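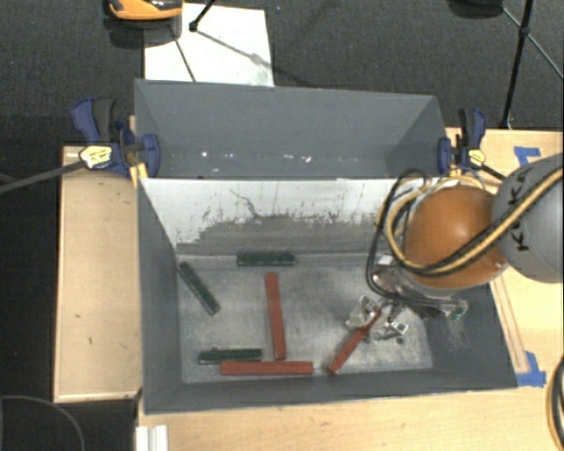
Legal office supplies / Bundle cases

Wultarard 716 Court Bundle Case

Print this page | E-mail this page

The Wultarard 716 is a lockable case for solicitors and barristers who must carry paper bundles to a hearing. It is made for A4 lever arch files, which stand upright with the spine to the top, so you can read the labels without taking the files out.

The case has a combination lock and a shoulder strap. In the lid there is a flat pocket for the skeleton argument and loose authorities, and a smaller one for pens and index tabs. The empty case weighs 2 kg. Please note that it is not waterproof. In heavy rain we advise to use the cover, which is sold separately.

Each case is delivered with a pack of 50 numbered dividers and a card for the name of the firm. If you wish to have the name printed on the lid, please send us the text together with your order. Printed cases cannot be returned.

Price: £135, without VAT. Delivery to law firms in Inotville and Ultville is included. For other places the cost is shown before you pay.

The older model with the key lock is no longer produced, but we still keep spare keys for it. You will need the number which is stamped under the handle.

For orders from chambers and law schools, please write to Evander Rennie in our sales office. He can also send one case on loan for two weeks, so that your clerks can try it first.

Last updated: January

We use cookies to remember your basket. By staying on this site you agree to their use.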